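Records and Training Files Assistant (part-time)

Lellix Adult Learning Center, Flolmont
Posted Wednesday, March 26, 2025
Contract: fixed term, ending in December
Reports to: Issa Jaber, Office Manager

About the job

Lellix runs evening and daytime courses for adults who are going back to study or changing jobs. Most of our students write a final report before they finish. The reports are handed in on paper and as a digital copy, and the paper copies are kept in our records office on Hattar Street.

We are looking for an assistant to look after these files. The person who did this work has moved to our Rilska site, and the office has been short one pair of hands ever since. The shelves are in fair order, but the index is behind. We have 285 reports on the shelf list and 273 in the index, and the first task will be to find out which ones are missing from it and why.

What you will do

Check reports in when students hand them over, and sign the receipt slip.
Make sure each report has a title page, all its chapters, and page numbers that run in order.
Punch, fasten and label files, and replace covers that are cracked or torn.
Enter each report in the index by name, course and year.
Pull files for teachers and put them back the same day when you can.
Answer the records office phone between 1 and 4 in the afternoon.
Scan up to 100 pages a day when the teaching staff ask for copies.

There is some lifting. A full box of files is heavy, and the upper shelves need a step stool. Tell us if this is a problem - we can move boxes to a lower shelf or have someone else bring them down.

What we ask for

A high school diploma or equivalent.
Careful reading. You do not need to know the subject of a report, but you should notice when Chapter 4 is followed by Chapter 6.
Basic spreadsheet skills. We will show you our index, so you don't need to have used the same program before.
Clear handwriting for labels.
Respect for privacy. Some reports describe a student's workplace or family, and they are not to be discussed outside the office.

Experience in a library, school office or medical records room is useful but not required. We have hired people straight from school and people who had been out of work for years, and both have done well here.

Hours and pay

The job is 20 hours a week, Monday to Friday, with a start time of noon. There is no evening or weekend work except during the last week of each term, when the office stays open until 7. Those extra hours are paid. The hourly rate follows our office staff scale, and we will send you the current scale if you ask for it. Paid time off starts on your first day.

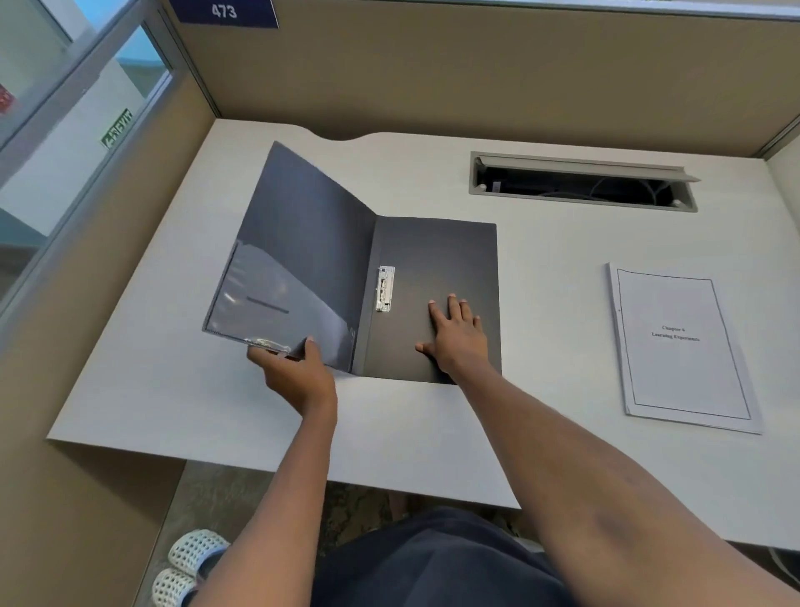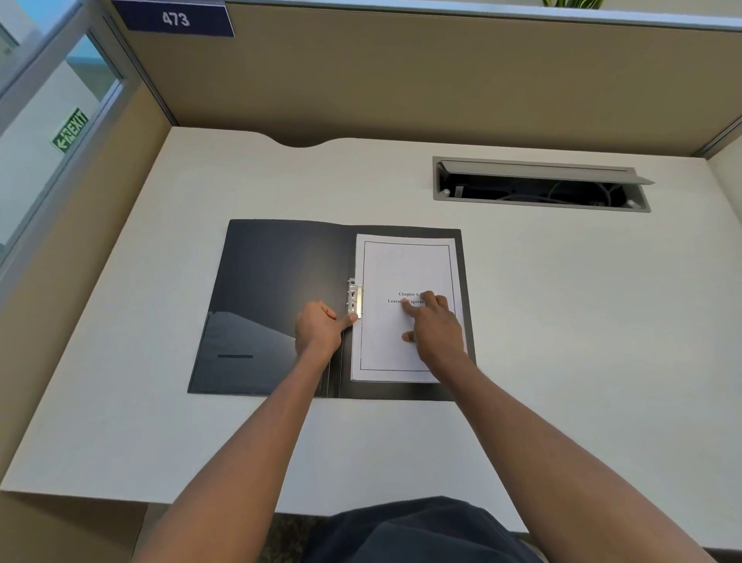
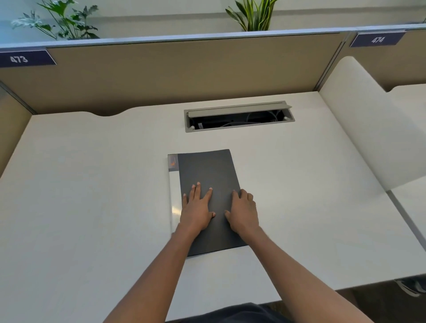 Desk work with the paper files.

How to apply

Send a resume and a short letter, no longer than one page, to the attention of Issa Jaber at the Lellix front desk. You can drop it off in person or mail it. In the letter, tell us which afternoons you could come in for an interview and when you could start.

Interviews last half an hour. We will also ask you to check a sample report for missing pages, which takes 10 minutes. You will need to bring the names of 2 people we can call for a reference. They can be former employers, teachers, or anyone who has seen your work, but not relatives.

We read applications as they come in, and the posting will come down when the job is filled. Everyone who applies will get a reply. If you applied for the Rilska opening last year and want to be considered for this one, please send a new letter - we do not keep old applications.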